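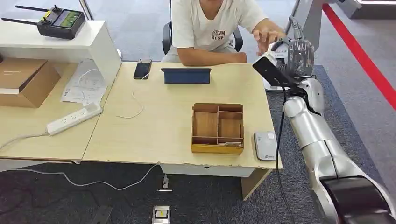 Nov 21, 2021

I finally sorted out the desk this weekend. It had been bothering me since we moved to the Treltley office, and I kept putting it off.

The main change is a wooden organizer tray. I ordered it from Skenuden for 20 dollars and it took 9 days to get here. It has one larger section on the left and smaller ones on the right. I set it near the middle of the desk, a little to the right, which sounds like a waste of space but works for me. When it sat in the corner I never put anything back in it.

I am leaving it mostly empty for now. My last organizer filled up with dead pens and old receipts in two weeks. This time a thing only goes in if I used it that day.

The phone stays screen up along the back edge, with its white charging cable running off to the left. The cable still wanders over the desk. I bought a pack of adhesive clips at Yau and two of them fell off overnight, so I stopped there. If you know a clip that holds on a wood-grain top, leave a comment.

The tablet stands next to the phone in its dark blue folding case. I used to keep it flat and pile paper on top of it. Standing up it takes less room and I can read from the chair without bending over.

I also looked at the Ellari desk with the built-in drawer. It costs 187 dollars and the drawer is too shallow for a stapler, so no.

Next is the shelf behind the door. That will probably wait until January.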